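4.2 Manual opening at the returns desks

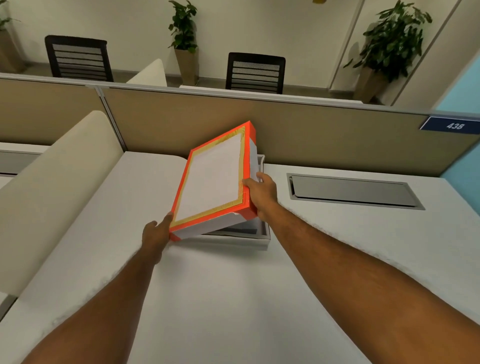
Figure 3. Lid removal at a desk workstation, seen from the worker's viewpoint. Both hands hold the lid.

4.3 Changes in the work after automation

Before the Rusberg line was installed at Parkcombe, one worker carried a returned box through every stage: opening, checking, repacking and booking in. The line now handles sorting and booking in. Opening remains manual, as the two-handed grip shown in Figure 3 proved hard to reproduce on lids of varying fit. The gripper tested in October damaged 3 lids in a trial of 1000 boxes, which the site judged too many for goods meant for resale.

The division of labour has altered the job in 2 respects. First, the pace of opening is now set by the sorter's queue – workers described waiting for it, then hurrying to clear it. Second, decisions on doubtful items have moved from the desk to a screen in the control room. Alcides Prado, shift lead at the time of the study, reported that desk staff had stopped noting minor faults once the booking form no longer had a field for them.

Walking between stages fell sharply, and most workers welcomed this. Several also reported stiffness in the wrists, which they put down to repeating a single task for a whole shift. Rotation between desk and control room was agreed but had not started when our visits ended.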